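Chapter 4
Teaching by Showing

Learning outcomes

When you have worked through this chapter you should be able to:
explain the difference between guiding a robot by hand and guiding it by remote control;
describe what is recorded during a demonstration;
judge whether a set of demonstrations is fit for use;
plan a short demonstration session for a simple task.

Key terms: demonstration, hand guiding, remote guiding, mapping, episode, coverage

4.1 Introduction

In Chapter 3 the robot was given its movements as a list of written positions. That method works well when every part arrives in the same place and in the same condition. It becomes slow and costly when the work varies. A person packing soft goods, for instance, changes grip many times in a minute and would find it hard to write down the rule behind each change. The same person can, however, show the task with little effort. The methods in this chapter begin from that fact.

A demonstration is a complete run of a task carried out by a person through the robot's own body, with the robot's sensors recording throughout. Each run, from the starting position to the agreed end point, is called an episode. A number of episodes of the same task form a set, and it is the set that is used for training. A single episode, however well performed, tells the robot very little about what may change from one run to the next.

4.2 Two ways of showing

In hand guiding, the teacher takes hold of the arm and moves it through the task. The motors are set so that the arm carries its own weight and gives way to a light push. The teacher feels directly when a joint nears its limit or when a part meets resistance. The drawback is that the teacher's own arms and body often stand between the cameras and the work, and a hand with several fingers is difficult to guide in this way, as each finger has to be moved separately.

In remote guiding, the teacher stands or sits apart from the robot and moves a second device, such as a glove, a handheld controller or a smaller copy of the arm. The robot follows. Here the cameras have a clearer view, and all the fingers can be moved together. The teacher loses most of the sense of touch, however, and has to learn to judge contact by eye.

Remote guiding also depends on the mapping, that is, the rule by which the movement of the teacher's hand becomes the movement of the robot's. A human hand and a robot hand seldom agree in size or in number of fingers. Where they differ, the mapping must settle which positions matter most. For picking up small objects, it is usual to match the fingertips first and to let the other joints take whatever position follows. 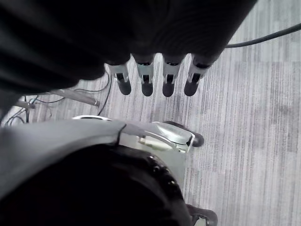
Figure 4.1 A robot hand seen from the wrist. The black fingertips lie at nearly the same height.

A wrist view of this kind is valuable in training, as it stays with the hand wherever the arm goes. It should be studied together with a wider view – the hand itself may cover the part that matters.

4.3 Case study: the Stelelside sets

The training workshop at Stelelside, led by Jintana Limsakul, recorded 2,564 episodes of a sorting task by remote guiding. After review, 1,922 were kept. Junpei Oshima, who carried out the review, rejected episodes in which the teacher had paused for long periods, had started from the wrong position or had corrected the same grip repeatedly. A further 600 episodes were later recorded with the parts placed nearer the edges of the work area, where coverage had been thin. The case is taken up again in Section 4.6.

Before you read on

1. Choose a task you do daily with one hand. Write down each point at which you change your grip.
2. Decide which of the two methods you would use to show that task, and give your reasons.
3. State where the episode should begin and end.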